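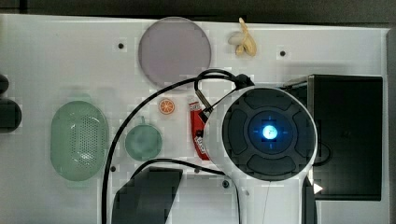 Tabletop Manipulation Project, Spring Term

Gallery page of the robotics option, second-year group. Project supervisor: Bernadette Vasseur. Student team: Timothée Tessier, Ludivine Gaillard, Eugénie Royer. Page last edited 30/05/2018.

The assignment was to plan and carry out pick-and-place moves on a shared table holding mixed household objects and toys. Each team wrote its own grasp planner and ran it on the arm under the supervisor's eye. The planner receives one top view of the table and must return a grasp point, an approach angle and an order of work. Teams were free to choose the order. Most of the work since April went into the approach angle.

View 1. Overhead view, arm at lower right

Working area seen from directly above, with the arm over the right part of the white tabletop. The blue light is on at the center of the black panel on the arm's head.

The objects differ a good deal in shape. The green colander lies upturned, so the planner has to treat it as a dome with small holes and no rim to grip from the top. The cup has a short handle, and Ludivine's code uses the handle direction to set the wrist rotation. The orange slice and the large disc are both flat and are handled by the same routine, with a separate height setting for each. The toy banana, its peel partly opened, is treated as an irregular shape and gets a wider search for grasp points.

The red package is partly under the arm in this view. An object overlapped by the arm is marked "hidden" by the planner and left out of the list until the arm has moved to its park position. Eugénie wrote this rule after the first version returned grasp points on the arm's own housing.

The black cable loops across the middle of the table between the colander and the cup. Cable pixels are masked by color before the objects are separated. The mask also removes dark objects, such as the two rounded ones at the far left, and this remains an open fault in our version.

Notes on the runs

The team logged 219 planned grasps over 4 sessions. A session was limited to 40 minutes of arm time, including homing. Logs are stored by session and can be requested from Timothée.

Still to do: replace the color mask with a fixed cable model – the cable path depends on only 2 of the joints – and repeat the last session with the same object set.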